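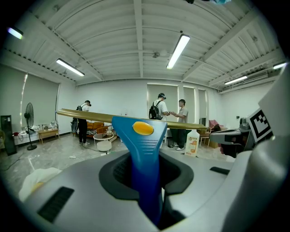

The Gunn Room, with a long board across the middle of the picture and the ceiling lights on.

The Gunn Room: a gallery page

The Gunn Room is the general workroom of the Erley Centre. It is used for classes in making and mending, for the preparation of displays and for the practical sessions of the Plundari programme, which is concerned with the furnishing of shared rooms. This page forms part of the Centre's gallery of its rooms. It is intended for members, visiting groups and those who may wish to apply for the use of a room in the coming year. The notes have been prepared by Siu-fong Lam, who has charge of the Centre's rooms and their furniture, and they replace the shorter entry published in April.

The room and its walls

The walls are white, as is the ribbed ceiling with its beams. The present scheme dates from the last redecoration, when the darker paint of the former store was removed and the old picture rail taken down. Groups are asked to leave the walls as they find them. Notices may be fixed to the panel in the corridor, and larger sheets may be shown on the free-standing screens kept in the Plusovico Room next door.

Lighting

Fluorescent tubes on the ceiling give a bright and fairly even light, suited to measuring, marking out and the comparison of finishes. The switches are beside the door and work the tubes in two groups. Members who are matching colours should look at their samples a second time by daylight before a choice is recorded — a shade that appears yellow under the tubes may seem a good deal greener at the window.

Window blinds

The windows have grey roller blinds, on the side wall and at the back. A little daylight comes in around their edges when they are down. For most practical work the blinds are lowered and the ceiling lights used throughout, so that conditions do not alter in the course of a session. Each blind is worked separately. The chain should be drawn slowly and the blind brought to rest above the sill. The last group of the day leaves all the blinds down.

Ceiling fan and air conditioner

There is a small fan near the middle of the ceiling, and a white air conditioner is mounted high on the wall. The fan has its own switch and may be used at any time when no long pieces are being lifted. The air conditioner is set by the office. A request for a different setting can be made at the desk when the key is collected, and should be made before the session begins if fine dust or loose paper is likely to be a difficulty.

Long boards

Much of the work in the Gunn Room involves boards of one sort or another: shelves, table tops, display backs and covers for trestles. The olive and gold finishes now found in several of the Centre's rooms were chosen during the first year of Plundari, after members had lived for a month with a set of painted samples propped along the corridor. Opinion was divided. The darker green had its supporters and survives on the doors of the linen cupboard.

The boards most often asked for are 60 centimetres deep. The narrower pattern, at 55 centimetres, was introduced for the landing, where the full depth left too little space for people to pass. Neither pattern should be altered without the agreement of the rooms office, as the brackets and trestles have been made to match.

A board of 2000 millimetres or more is to be treated as a long board for the purposes of the house rules. The following points apply.

A long board is moved by two people or more, with one person giving the word to lift and to set down.

The route is walked first, and bags and coats are cleared from it.

The board is kept flat when it is carried across the room, and turned on edge for the doorway only.

It is set down on the trestles or on the felt strips, never directly on its corners.

Fittings are left in the labelled tin belonging to that board. The tins are kept on the lower shelf of the store, in the order of the rooms.

Standing space and circulation

The Gunn Room is often used by people on their feet, gathered at a board or moving between one piece of work and the next. For this reason the loose furniture has been kept to a minimum and chairs are brought in only on request. A clear way to the door is kept at all times. Outdoor shoes may be worn, provided they are clean, and there are hooks in the corridor for members who would like to leave a cap, coat or rucksack outside.

Storage and the register

Every board belonging to the Centre is entered in the furniture register, together with its dimensions, its finish and the room to which it is assigned. The register reached its present total of 231 entries when the contents of the Plusovico Room were added. A board that is borrowed for a display is signed out in the usual way and signed in again on its return, with a note of any mark or chip. Small repairs to painted edges are carried out twice a year. Members are asked not to touch in the paint themselves — the tins in the store are from different batches, and the difference shows once they have dried.

Use of the room

Applications are made on the rooms form, available at the desk. The form asks for the purpose of the session, the number attending and the furniture needed, including any boards from the store. Sessions may begin from 9.30 in the morning, and the room is closed at 8.45 in the evening. Setting up and putting away are included in the time booked. Groups taking part in Plundari have first call on the room in the afternoons.

Related pages

The Plusovico Room
The landing and linen cupboard
Furniture register: how entries are made
Plundari: furnishing shared rooms

Corrections to the notes on this page should be addressed to Siu-fong Lam, Rooms Office, Erley Centre.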